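### 4.2 The dish area, and what moved when the arm came in

We had expected, when we first arranged our visits to the staff kitchen at Hemer, that most of what we would hear about the robot would concern speed. Speed did come up, and we return to it in Section 5, but the people who wash up there wanted to talk first about where things go. A dish area that has been run by the same few hands for a long time has a kind of grammar to it (which side the bowls lean, how close the trays sit to the rack, who is allowed to leave a spoon standing where), and the arrival of the Movus arm meant that a good deal of this had to be said out loud for the first time.

The kitchen serves 124 lunches on an ordinary weekday. Before the change, two people shared the late shift at the sink, and they traded jobs whenever one of them got tired of the wet end. Afterward the arm took over much of the handling between tray and rack, and the shift was reorganized so that one person washed while the other, in the words of the rota, "kept the table." We grew rather fond of that phrase. Keeping the table meant wiping, straightening, topping up, and stepping in whenever a piece was sitting in a way the arm could not manage, and it had been written into the rota without anyone having quite decided whether it was a lighter job or a heavier one.

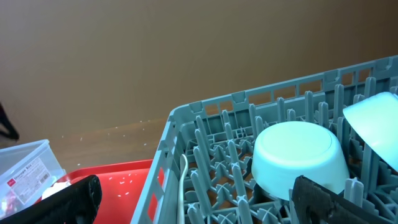
**Gopinath Kamath**
*Field researcher, Suvarna workplace study*

Figure 3. The rack and red tray at the level of the work. One bowl is upside down among the prongs and another is tipped on its side; the small white specks on the tray are likely rice.

The two bowls in Figure 3 are a fair introduction to the disagreements we listened to that summer. One of the older hands held firmly that a bowl belongs upside down, full stop, and she had taught a whole generation of newcomers to do it her way. Her colleague on the same shift preferred them on their sides, which he thought left more room for the next one. For years this had been a friendly quarrel, settled each evening by whoever happened to be standing at the rack. With the arm in place it became a setting, and a setting has to be chosen by someone. The supervisor chose upside down. He told us, a little sheepishly, that he had not known there was anything to choose until the installer asked him.

Then there was the matter of scraps. In the old arrangement a tray was tapped clean over the bin on its way past, a gesture so quick that none of the washers mentioned it when we asked them to list their tasks. The arm does no tapping. Grains of rice, of which this kitchen cooks a great deal, travel along with the dishes and end up on the table, and the person keeping the table now wipes it far more often than anybody had planned for. It is a small job, but several of the people we spoke to brought it up before anything else, and two of them described it as cleaning up after a coworker who never says sorry. We would not want to lean too hard on a remark made over tea, though we did hear versions of it on three separate visits.

What people missed was, more than anything, the trading of places. The wet end and the table end used to be swapped on a nod. Under the new rota a person is assigned to one or the other for the whole shift, partly so that the Prilero log can record who answered each stoppage. Matvii Hrytsenko, who carried out the second round of interviews with me, was the first to notice that complaints about sore wrists came almost entirely from those assigned to washing, and that those keeping the table complained of boredom. Eight of the staff asked us to pass on a request that swapping be allowed again, and we did so. The supervisor agreed to try it from September, with the log changed to show only that a stoppage had been cleared.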